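Email list cleanup: what we learned in July

Cirholm's customer newsletter had 3418 addresses on it when the shop asked us to look at falling open rates. Of those, 1257 had not opened a message in over a year. We sent them one short note asking if they still wanted to hear from the shop, with a single button to stay on.

Some 214 people clicked it. The rest came off the list at the end of the month.

The smaller list costs less to mail, and the open rate is easier to read now. Sales from email held steady — the owner had expected a dip.

If you plan to try this, export a copy of the full list first. Keep the subject line plain and wait at least 4 weeks before removing anyone.

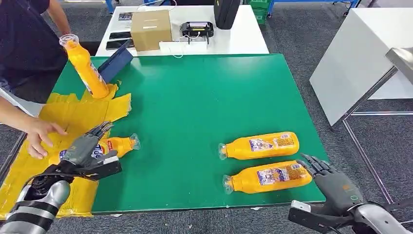

Next issue: local ads

We will compare two small ad budgets, one for Trundmont and one for Planiseck. Send questions by replying to this email.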